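Search this site
Search for:
Search

Tenants Wanted: Share a Big Old Kitchen and Garden at Wisholm House
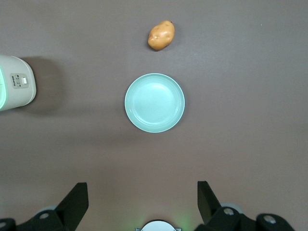
We are looking for two new people to join our shared house in Wisholm, and we would love it if at least one of them liked to cook. The house is a rambling brick place at the top of the hill, with five bedrooms, two bathrooms (one of them recently redone, the other full of character), and a kitchen big enough that everyone can be in it at once without stepping on anybody's toes. We eat together on Tuesday evenings, and that has always been the heart of the arrangement. The meals are never fancy. Give us a potato, a pale green plate to put it on and some butter, and we will happily sit at the table talking until eleven o'clock at night. If that sounds like your kind of evening, please read on!

The two rooms that are coming free are both upstairs. The front room is the larger one and gets the sun in the morning, and it has a deep closet and a window seat that somebody before our time built and painted a very cheerful yellow. The back room is smaller and quieter and looks out over the garden and the neighbor's pear tree. It comes with a bed frame and a desk, though we can move either one down to the basement if you would like to bring your own. Both rooms have good doors that shut properly, and if you have ever lived in a shared house before you will know what that is worth.

The garden is long and narrow and a little wild at the far end. We grow beans, squash, a lot of kale and whatever comes up from last year. We don't expect you to be a gardener, but we do ask everyone to lend a hand with watering in the summer – it takes 20 minutes if you don't stop to chat, and you will stop to chat. There is a shed with room for bicycles, and the bus into town stops at the bottom of the hill. Coming home with groceries is a bit of a climb, we will admit, but you get used to it and the view from the porch is lovely.

Rent is $500 a month for the back room and a bit more for the front. Heat and water are included, and we split the electric bill and the internet evenly. We also put money into a kitchen jar for the things everybody uses, such as oil, flour, coffee, dish soap and so on. We ask for one month's rent as a deposit, and we would like people who can see themselves staying for at least a year. The house takes a while to learn (the back stairs, the boiler, which burner on the stove needs a match), and it is nice to get to know people properly.

As for us, we are a mixed bunch. One of us works early shifts at a bakery, one is a retired school librarian, and one is back in college and tends to have books open on every flat surface. There is also an elderly gray cat who belongs to the house more than to any of us. We are friendly but we do like our quiet, so weeknights after ten are kept calm. Guests are welcome and so are overnight visitors within reason. We don't smoke indoors, and we can't take a dog, much as some of us would like to.

You don't have to be any particular age or do any particular kind of work. What matters to us is that you wash up after yourself, tell people when something is bothering you, and turn up for Tuesday dinner most weeks. Vegetarians and fussy eaters have all been fed here and lived to tell the tale.

If you are interested, please send us a note through the contact page. Tell us a little about yourself, which room you have in mind, and what you would make if it were your turn to cook. We will invite people over in November to see the place and share a meal, and we would like the rooms filled before the really cold weather comes. We try to write back to everyone, though it may take us a few days.

Contact | © Wisholm House | Back to top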